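This page covers the gripper dropouts at Skerurside and what we have changed because of them. It replaces the note pinned up in October. Last edited February 27, 2022 by Beverley Tautahi.

# Gripper dropouts: questions and answers

## What went wrong?

During recording, hand-held grippers were losing power for a moment and coming back on. When one came back, it carried on sending data, but its clock had restarted and its finger opening was read from the wrong zero. The recording software, Flulla, accepted this without complaint. The result was recordings that looked complete and were wrong from the dropout onwards.

We also had one safety matter tied up in it. On one occasion a power strip was pulled over by a cable while the operator was stepping back, and she nearly went down with it. She wasn't hurt. It is in the incident book and it is the reason the second half of this page exists.

## How many recordings were affected?

263 so far. All of them have been taken out of the training set. Arnel Macaraeg has gone through everything recorded at Skerurside with the tethered grippers. The Mollstead recordings were made on a different power supply and show no restarts, but he is still working through the last of those.

## Which grippers does this apply to?

All the tethered ones, left and right hand. The dropouts were not limited to one unit. We swapped grippers between stations early on, expecting the fault to travel with the hardware, and it stayed with the station.

## So was it the cable?

Partly. There were two causes and they hid each other for a good while.

The first was the plug at the gripper end. It is a push fit with no latch. With the arm stretched forward and the cable hanging straight to the floor, the weight of the cable works the plug loose. It can lose contact and regain it without coming out, so the operator feels nothing.

The second was on the floor. Several power strips had been added as stations were added, and some of them were fed from other strips. Switching on anything with a heavy load dipped the supply enough to restart a gripper at the far end of the chain.
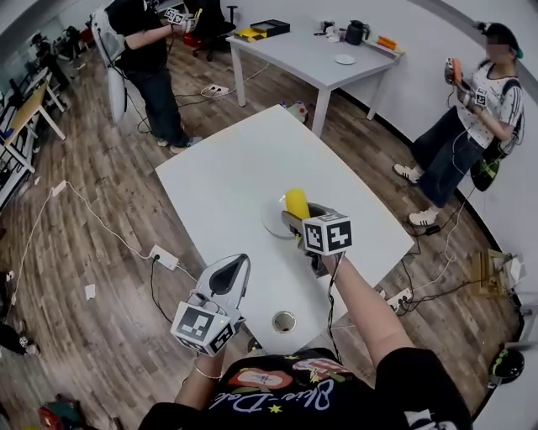
Reda Erraji found the second cause by putting a logger on the supply and leaving it in place for a full shift. The dips were short and there were more of them than we had expected. Until then we had been blaming the plugs for everything and replacing cables that had nothing wrong with them.

## Why didn't the indicator light show it?

The light shows that the gripper has power at that moment. It goes out during a dropout and comes straight back, and an operator who is watching the fingers and the object will miss it. A steady green light does not mean the gripper has been running without a break. Please don't use it as a check on the recording.

## Why didn't the markers catch it?

The marker cube tells the cameras where the gripper is. It says nothing about whether the electronics inside have restarted. Position tracking stayed good right through most of the dropouts, and that made the recordings harder to spot in review. The gripper moves as it should and the finger reading is off.

## I think my gripper has just dropped out. What do I do?

1. Put down whatever you are holding in the fingers.
2. Stop the recording in Flulla and mark it "power".
3. Close the fingers fully, open them fully, and check the reading on the station screen against the card on the wall.
4. If the reading is off, rezero before starting again.
5. Tell whoever is running the session, even if the reading is fine.

Don't carry on to the end of the task and report it afterwards. We can use the part before the dropout only if we know where it ended.

## Can I push the plug back in myself?

Yes, with the recording stopped and the gripper resting on the table. Hold the body of the plug. If it comes loose again in the same session, take the gripper out of use and put a red tag on it.

Don't tape it. We tried that. The tape hid the loose plugs from the people checking them, and it left glue on the housing.

## Can I unplug something from a power strip if I need a socket?

No. Ask first. It may not be obvious which station a strip is feeding, and pulling the wrong plug can stop a recording on the other side of the room. Kettles and chargers go on the wall sockets by the door and nowhere else. This applies to staff and visitors as well as operators.

## What has changed on the floor?

- No strip may be fed from another strip. Each one goes to its own wall outlet.
- Strips go under the tables, against the leg, and not in the walking space.
- Gripper cables are clipped to the operator's sleeve or forearm before they drop to the floor, so that the plug isn't carrying the weight.
- Bags, helmets and spare stands are kept off the floor where people are working.
- Anyone may stop a session over a trailing cable. You don't need to ask.

The cable covers we ordered from Vallejo have come, but they are too short for the run between the long tables. Until the longer ones arrive, that run is to be laid along the wall. It makes for a longer cable and we know it is a nuisance.

## How much space do I need around me?

Enough to take a full step back without treading on a cable or meeting another person. Before starting, take that step and look behind you. The near fall happened at a station where the operator had checked the table and her gripper and had not looked at the floor behind her.

If you are wearing a pack, allow for it. You stick out further behind than you are used to, and a pack can catch a cable or a neighbour's arm when you turn. Lean in and straighten up slowly when there is somebody at the same table.

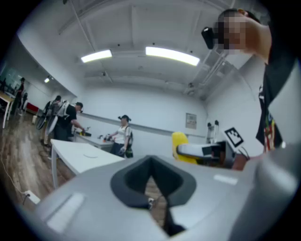 *Hand-held gripper work at the tables, seen from a gripper's own camera.*

## How close together can operators stand?

Two at a long table is fine if they are at opposite ends. Two working side by side should agree before they start who moves away first. If your cables cross at any point, stop and lift one clear. Most of the tugs that we could trace came from one person moving off while standing on, or being looped round, somebody else's cable.

## Are the recordings from before October safe to use?

Use only those listed as cleared. Arnel's check compares the gripper clock with the camera clock through the whole recording, and any jump puts it in the rejected list. A recording that hasn't been through the check counts as rejected for now. Please don't copy old ones out of the archive on the grounds that they look all right when played back. The bad ones look all right as well.

## Has a model been trained on the bad data?

Yes, one. It closed its fingers early on upright objects and knocked them over, and Peter Bartoš spent some time looking for a fault in the arm before the data was suspected. The arm was fine. That model has been withdrawn and the arm settings he altered have been put back as they were.

## Does Flulla now catch a restart by itself?

It does on the stations that have been updated. If the gripper clock goes backwards or jumps, recording stops and the station beeps. There are 7 stations in all and 5 have the update. The remaining 2 are marked with yellow tape on the screen and should not be used for anything but practice.

The beep is loud. Complaints about it have been noted and the volume will stay where it is.

## The station beeped but nothing seems wrong. Can I ignore it?

No. Go through the steps above. There is one known false alarm: if the recording computer has just been woken from sleep, the first recording may stop at once. Start it again. If it stops a second time, treat it as a real dropout.

## Will the tethered grippers be replaced?

A latching plug is being fitted to each of them as it comes in for service. Battery units have been looked at. They add weight at the wrist, and people who tried them for a full session said their forearms ached. No decision has been made.

## I was told there was a fire. Was there?

No. One power strip was found warm to the touch and was taken out of use. It had not melted or scorched. It was carrying more than it should have, which is the same chaining problem described above. If you find a strip or plug that feels warm, or smells, switch it off at the wall and report it at once, whatever is being recorded at the time.

## Who do I report things to?

- Trailing cables, warm plugs, trips and near misses: Abla Hattar, who keeps the incident book at the front desk.
- Grippers with loose plugs or odd readings: Reda Erraji. Leave the gripper on the repair shelf with a red tag and write the station on the tag.
- Questions on whether a recording can be used: Arnel Macaraeg.

Near misses go in the book even when no one was hurt and nothing was damaged. Before the near fall, several people had caught a foot on the same strip, and none of it had been written down.

## Do I lose pay for a stopped session?

No. Time spent waiting for a gripper or a station to be put right is paid as session time. Put it on your sheet as "power" and Abla will sign it.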